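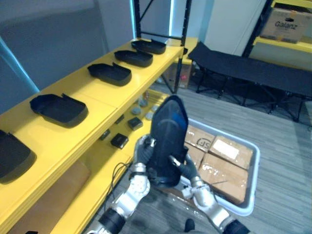

双臂机器人在黄色货架前用两只机械手持一件黑色托盘状物件

货架理货机器人

货架理货机器人是指在货架、料箱与工作台之间搬移散件的通用型机器人，多带有两条机械臂和多指机械手，部分型号装有双腿。这一名称在行业内没有统一定义，厂商常将其与“家务机器人”“具身智能工人”等宣传用语混用。截至目前，公开资料中能够脱离人工看护、长期独立完成理货工作的案例很少，该类设备能否胜任家庭和车间的日常杂务仍有较大争议。

概述

理货在人看来属于最简单的体力活：把零件从箱子里拿出来，摆到架上，口朝上，排成一行；下班前再把没用完的收回去。传统工业机器人对此并不擅长，它们依赖固定工位和专用夹具，零件换一个型号往往就要重新示教。通用型机器人的支持者认为，多指手配合学习算法可以绕开这些限制，一台机器上午理货，下午叠衣服。批评者则指出，这种说法在演示视频里出现的次数远多于在采购合同里。

争论的焦点之一是“会做”如何界定。一段剪辑过的视频只需成功一次，车间要求的却是整班不出错。多数厂商公布的成功率没有说明试验次数，也没有说明失败后由谁复位。
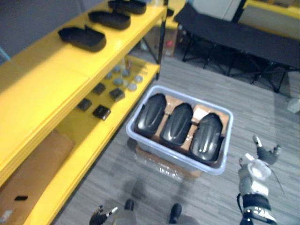
浅型壳体和鞋形托盘一类的零件常被用来检验抓取能力。黑色表面反光不均，深度相机容易在边缘处丢失数据；零件并排放在纸质隔槽内时，手指又缺少下探的空间。人会用指甲撬起一边再捏住，机械手通常需要先推、后拨、再夹，任何一步偏差都可能把相邻的零件带出来。

发展

早期的理货尝试以单臂加吸盘为主，对平整的纸箱效果尚可，遇到曲面件便频繁漏气。其后夹爪取代吸盘，再往后出现了带多个关节的仿人手。Drivari是较早推出双臂理货样机的厂商之一，其宣传册称样机可“像熟练工一样”补货，但同一册子的附注写明，演示期间有操作员通过遥控接管。该公司后来没有公布接管所占的时间比例。

Verent采取了不同路线，把货架和料箱一并改造，加装定位标记，以降低识别难度。这一做法的效果相对稳定，同时也引出一个尴尬的问题：既然货架都要重做，用户为何不直接购买便宜得多的固定式设备。Verent的答复是标记今后可以取消，至于何时取消，没有给出日期。
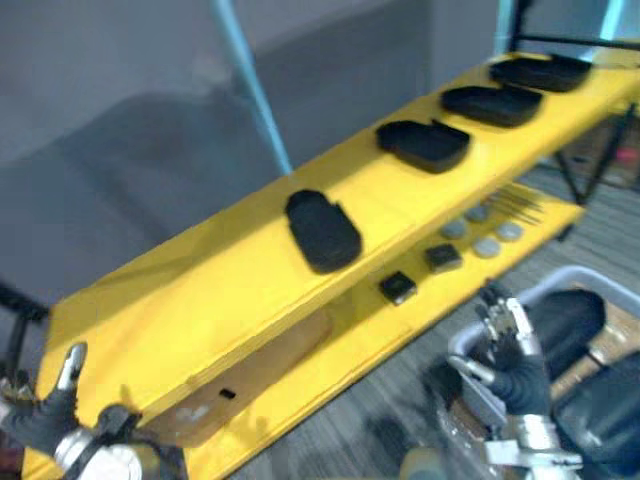 小件的处理进展更慢。方块、圆片和细金属杆对手指的要求各不相同：圆片贴在板面上时几乎没有可供夹持的厚度，细杆成束时容易互相勾连，而下层搁板的净空又限制了手腕的角度。许多系统因此只承担上层大件的搬移，下层仍由人完成。在统计“自动化率”时，这部分工作有时不计入分母。

试用与评价

零部件分销商Halonen曾在一处库房试用双臂机器人，为期6周。据该公司内部通讯刊载的总结，机器人补满一层托盘平均用时约17分钟，熟练工人用时为2分钟。总结还提到，试用期间安排了专人在旁看护，负责捡起掉落的零件、重新摆正料箱并处理停机。若将看护工时计入，人工总投入高于试用之前。Halonen没有续签，但表示会继续关注。

支持者对这一结果提出异议，认为速度会随软件更新提高，机器也可以在夜间工作。这两点在原则上成立。不过夜间运行的前提是无人看护，而试用恰恰没有证明这一点。一次掉落对人来说是弯一下腰的事，对机器人则可能意味着整个流程中断。

家庭环境的情况更不乐观。库房的地面平整，货架位置固定，物品种类有限；住宅里有地毯边、电线、宠物和随手放下的杯子。Bravadari推出的家用型号将可承诺的任务缩减到8项，“整理储物架”列在其中，说明书要求物品间留有空隙，且不得叠放。有评测者指出，满足这一要求的架子大概已经不需要整理。 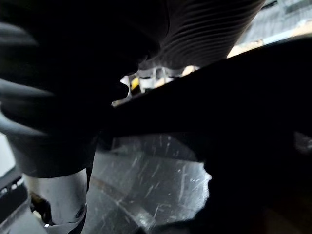 技术限制

遮挡。装在头部的相机在手伸入料箱后往往看不到接触点，装在腕部的相机离手指太近，视野常被手指或所持物件占去大半。两路画面可以互补，但在抓取的最后一段，系统仍可能只能依靠推测。触觉传感器被视为补救办法，其耐磨性和更换成本尚缺少可靠的公开数据。

力控制。薄壁件夹得过紧会变形，过松会滑脱。双手同持一件时，两臂的微小误差会通过零件相互传递，表现为扭转或抖动。

泛化。在一组货架上训练的系统，换到高度或颜色不同的货架后，表现可能明显下降。厂商一般以“适配期”称呼由此产生的额外调试，费用多由用户承担。

维护。多指手关节多、线缆外露，磨损点也随之增加。现有报价单很少列明手部的预期寿命，备件价格通常需要另行询问。

与专用设备的比较

在零件种类少、批量大的场合，振动盘、传送带和固定夹具仍然更快，也更便宜。通用型机器人的理论优势在于品种多而批量小的工作，这类工作目前主要由人完成，并且人做得相当好。两者之间是否存在足够大的市场，现有的试用记录尚不足以回答。

参见

多指机械手
遥操作
料箱拣选
家务自动化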